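Mostberg Kitchens, staff updates

1/ Mostberg is introducing two-armed handling at its Rokadlow site. Over the coming months we will share what this means for the employees who sort and stack cookware there.

2/ At present, staff at Rokadlow handle 2,606 pans in a week. Much of that work is repeated lifting, and employees have asked for relief from it.

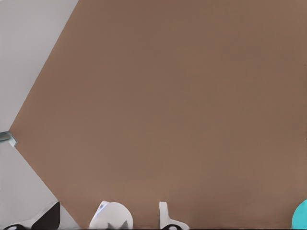
3/ No position will be removed as a result of this change. Eight employees will move from lifting to cell supervision, with paid training from Sikora. The course begins with the simulated table, its plain brown top kept clear across the middle, and moves to the floor in September.

4/ Supervisors will decide when a cell stops. That authority rests with the person on shift and does not require a manager's approval.
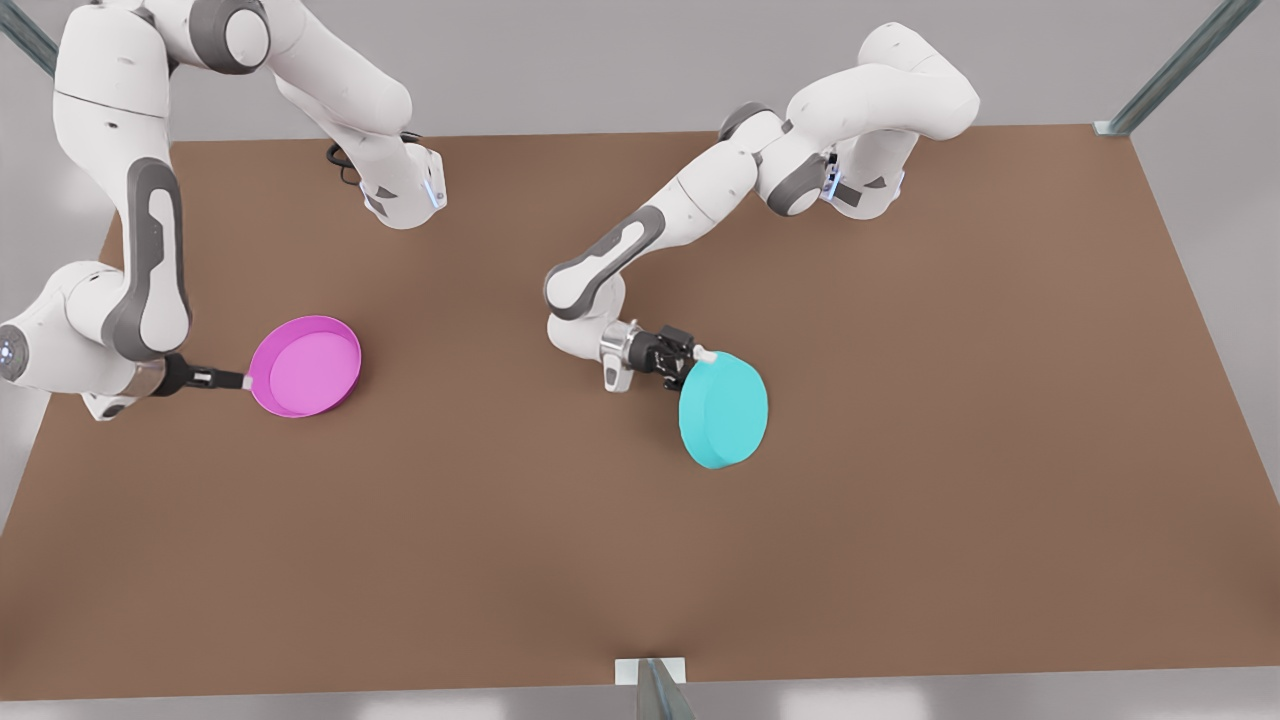
Page last changed: September, 4:10 p.m.

5/ Trainees learn to judge how a pan is held. A pink pan lying flat and a blue one turned up on its edge, each gripped by the handle, call for different checks before release.

6/ Shift lengths and pay grades remain as agreed. Questions may be sent to the Clidness desk at Rokadlow.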